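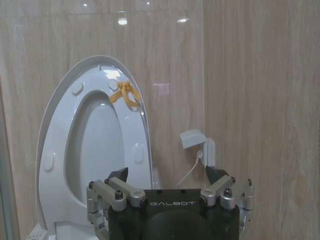 Cleaning a Toilet Seat Properly, Bumpers and All

Most people wipe the top of the lid, wipe the top of the ring, and call it done. The dirt that causes smells is usually somewhere else: on the underside of the ring, around the bumpers, and under the hinge caps. Cleaning those parts takes a few extra minutes. Done every week, it never turns into a big job.

What you need

A pair of rubber gloves
Dish soap and warm water in a small bucket
Two soft cloths, kept for the toilet only
An old toothbrush, also kept for the toilet only
A bathroom disinfectant that is labeled safe for plastic
A dry cloth or paper towels

Skip scouring powder and the rough side of a kitchen sponge. Both leave fine scratches in a glossy plastic seat, and scratches hold dirt. Bleach used full strength can turn white plastic yellow over time. If you use it at all, dilute it as the bottle says and rinse it off.

Before you start

Clear the seat first. Small things end up on the rim of a raised seat: hair ties, rubber bands, bits of cord, a loop of string from a cleaning tag. Pick them off with a gloved hand and put them in the trash. Do not flush them. A rubber band does not break down in water, and it can catch hair and paper farther along the pipe.

If something does fall in the bowl, take it out before you flush. A pair of long kitchen tongs from a thrift store, marked with tape and stored under the bathroom sink, works well for this.

Cleaning the seat

1. Raise the lid and the ring together and lean them back. Check that they stay up without being held. If they drop forward, something behind the lid is in the way, or the hinges are loose.

2. Wipe the underside of the ring with soapy water. Start at the top and work down both sides. Go around the inside edge of the opening as well, where drips collect.

3. Brush around each bumper. The bumpers are the small pads that keep the ring from sitting directly on the bowl. Dirt packs in where the pad meets the seat. Small circles with the toothbrush will lift it.

4. Lower the ring and wash the top. Then do the inside of the lid, then the outside.

5. Clean the hinges. On many newer seats the hinge caps flip open or the whole seat slides off with a button or a quarter turn. On older ones you have to work the toothbrush in from both sides.

6. Apply the disinfectant and leave it wet for as long as the label says. Wiping it off right away is the most common mistake.

7. Rinse with the second cloth and clean water, then dry everything. Cleaner left to dry under the ring can leave a sticky film.

Checking the bumpers

While the seat is up, press each bumper with your thumb. It should feel firm and should not turn or slide. A missing or flattened bumper lets the seat rock when someone sits down. The rocking loosens the hinge bolts and in time can crack the ring.

Replacement bumpers are sold in packs of 4 at most hardware stores. Some are held on with adhesive, others push into a hole or fasten with a small screw or nail. Take an old one with you, or measure its width and height. Height matters most. If one bumper is taller than the rest, the seat will not sit level, so it is best to replace the whole set at once.

For the stick-on kind, scrape off the old glue with a plastic card and wipe the spot with rubbing alcohol. Let it dry, press the new bumper on for 30 seconds, and leave the seat up overnight.

Yellow marks

For light yellowing, make a paste of baking soda and water, spread it on the mark, wait some 30 minutes, and wipe it off with a wet cloth. Do not scrub. If the color is still there after two tries, it is probably in the plastic itself and a new seat is the only fix.

How often

Wipe the seat, both sides, once a week. Do the hinges and bumpers every second week, or weekly in a home with small children. Tighten the hinge bolts by hand twice a year. We do ours in June and December, along with the smoke alarm check.

Reader notes

Fatima Ogundipe writes that she puts a thin line of petroleum jelly on metal hinge bolts when fitting a new seat. The last one came off easily after years in a damp bathroom.

Châu Hồ uses a cotton swab for the gap around push-in bumpers, where a toothbrush is too wide.

Obinna Eze asks whether disinfectant wipes are enough. For a quick clean between washes, yes, if the surface stays wet for the time on the package. They go in the trash afterward, even when the package says flushable.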